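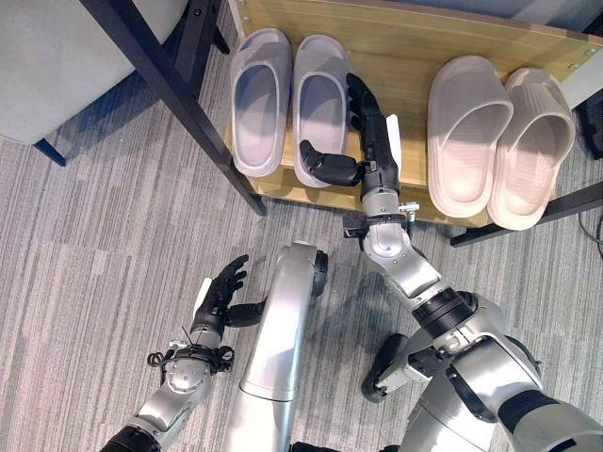
Open day at Umthorpe
Visited 2 June 2024

I had been meaning to go to the Umthorpe open day for years and kept missing it, so this time I put it on the kitchen calendar back in December and told everyone I was busy. I'm so glad I did! Three hours went by and I still hadn't seen the upholstery floor.

If you don't know Umthorpe, it's the old mill site where Caro makes its hallway and living room furniture, with the Ó Riain carpet people in the long building across the yard. The two firms open their doors together once a year. You sign in at the gate, get a paper wristband, and wait for a tour group to fill up. We were 40 in ours, which was too many for the cutting room and just fine everywhere else.

Eoin Brennan took us through the wood side. He has worked on shelving for most of his life and he talks about a plank the way other people talk about their dogs. We watched boards come off the sander and go straight to a table where two women run their bare palms over every edge. Eoin handed one around before sanding and one after, and the whole group went quiet and just stroked wood for a minute. Then came the metalwork, loud and hot, where the legs and rails for the racks are welded up and painted black. I could have stayed there all morning, but you have to keep moving or the next group catches up with you.

My favorite part was the furnished rooms at the end. I expected a showroom with price tags on everything. They're set up more like places where someone lives, and you're allowed to poke around in them.

I spent far too long on the one with the low shoe rack. I have a thing about shoe racks (ours at home is a cardboard box), and this is the one I'd want: a honey-colored wooden shelf with a bit of grain showing, held in a plain black metal frame. It had two pairs of slides on it, one light gray and one a pale pinkish beige, the gray ones with big chunky soles. Chunky slides are exactly what defeats most racks. Here the heels came a little past the front of the shelf and it still looked tidy, with bare wood left between the pairs. The gray seat nearby is a clever touch too, if you're someone who needs to sit down to get shoes on and off. I am now!

I asked Eoin if the shelf could be made a couple of inches deeper for big feet. He said people ask every year, and that a deeper shelf starts to stick out into the hall and catch shins. Fair enough – though my brother-in-law would still like one.

Then the carpet, which I honestly hadn't planned to care about. Ketill Þórarinsdóttir looks after samples for Ó Riain and she had answers for everything. The streaked grays are the ones people buy most for hallways, she told us, and she gave us a little talk on why a solid color shows every crumb while a mix of light and dark threads forgives you. She keeps a drawer of small cut squares, each with a number inked on the back, and lets you carry them over to the window to compare. I brought home 2115 and 2241, which look like twins indoors and nothing alike in daylight.

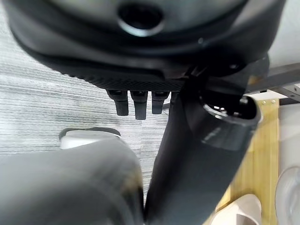 Streaky gray carpet underfoot, light and dark fibers mixed.

I got down and had a proper look at the floor, as did a boy of maybe six who had the same idea. The streaks all run one way, and Ketill says fitters usually line them up with the longest wall. A woman in our group had hers laid the other way in a narrow hall to make it seem wider and was very happy with it, so there was a friendly argument about that which lasted all the way back across the yard.

Tea was in the old boiler house, with long tables and a very good ginger cake. There was a raffle as well. My ticket was 3354 and it won nothing. The first prize was a Rulinex lamp, and it went to a man who had been asleep in a chair.

A few notes if you're thinking of going next year. Parking fills up early, and the overflow field is a ten-minute walk on a rough track, so wear decent shoes. The stairs to the upholstery floor are steep, but there's a goods lift and the staff are happy to run it if you ask at the gate. Remnants are sold from a shed behind the carpet building and the good ones go before lunch. I found a runner just long enough for our back hall, gray of course, and carried it to the car on my shoulder. Next time I'm starting with upholstery and bringing a tape measure.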